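Welcome to the Tadside Pickle Swap FAQ! We get lovely questions all year and a great flood of them as the cucumbers come in, so we've gathered the usual ones on one page. If you're new to pickling, start anywhere. If you've been at it for decades, skip to the part about the hall.

## What is the Pickle Swap?

It's one long, cheerful afternoon in October when people from Tadside and Midcombe bring jars of things they've pickled and go home with jars of things somebody else pickled. No money changes hands at the swap tables. Last year 623 jars came through the door, and the dilly beans were gone before the tea urn had boiled (we were very sad to miss them).

## Do I have to bring a jar to come in?

Not at all! Come and taste, read the labels, pester people for their recipes. You only need a jar if you want to take one home. It's a straight trade, jar for jar, whatever the size, and yes, that means someone occasionally swaps a tiny jar of pickled garlic for a quart of bread-and-butter slices. Everybody seems to walk away pleased.

## What counts as a pickle?

We're generous about this. Vinegar pickles, salt brine ferments, relishes, chutneys, kraut, kimchi and pickled fruit are all welcome. Jam is a different hobby and has its own event in Midcombe in the spring. Pepper jelly has been argued over for years and is currently in.

## Which cucumbers should I grow or buy?

Small, firm, bumpy ones with thin skins. The short pickling types stay crunchy in a way the long salad ones rarely do. Our local favorite is the Hellwig, a stubby, dark little cucumber that a lot of Tadside gardens have kept going from saved seed. We give out seed packets at the door, 2 per household, and they go fast.

Long slicing cucumbers are still great for refrigerator pickles. Cut them into spears or coins, pour the brine over, and eat them within a couple of weeks while they have some snap.

## Where should I keep cucumbers before I pickle them?

Use them the day you pick them if you possibly can. If they have to wait overnight, put them unwashed in the warmest part of the refrigerator and keep them well away from apples, peaches, and other fruit that gives off ethylene gas. A cucumber sitting next to ripe fruit turns yellow and soft much sooner, and no amount of brine will bring the crunch back.

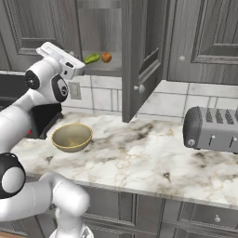 *Green and red on the same cabinet shelf. Keep the two apart if you're saving one for the crock!*

## My brine went cloudy. Is it ruined?

If it's a salt ferment, cloudiness is normal and usually a good sign. That's the lactic acid bacteria doing their work. If it's a vinegar pickle, the cause may be harmless (table salt with anti-caking agents, or hard water), but spoilage can look the same. Throw out any jar with a bulging lid, a bad smell, mold, or slimy pickles, and don't taste it to check.

## Can I make up my own recipe?

For refrigerator pickles, play with the spices as much as you like! Mustard seed, coriander, a strip of orange peel, go wild. For anything sealed and kept on a shelf, please use a tested canning recipe and leave the amounts of vinegar, water and vegetables exactly as written. Check that your vinegar is 5 percent acidity, too. Dried spices are the safe place to experiment.

## What should I write on my label?

The name of the pickle, the month you made it, every ingredient, and either "keep cold" or "shelf stable." Allergens matter a lot here, so mention mustard, celery, fish sauce and anything similar. Drawings are very welcome. One jar last year had a whole comic strip wrapped around it.

## Where is it held, and is there parking?

Vudden Hall, on the Midcombe road. The main room holds 200 people, and there's a ramp at the side door. Park in the field behind the hall and wear decent shoes if it's been raining. Doors open at 1 p.m. and swapping starts at 2, which gives you an hour to wander and plot.

## Can I have empty jars?

Yes, please! We have 400 clean pint jars in the back room and would love to see them filled. Pick them up at the hall on any weekday morning in September. You'll need to buy new lids for canning, as the flat ones don't reseal reliably.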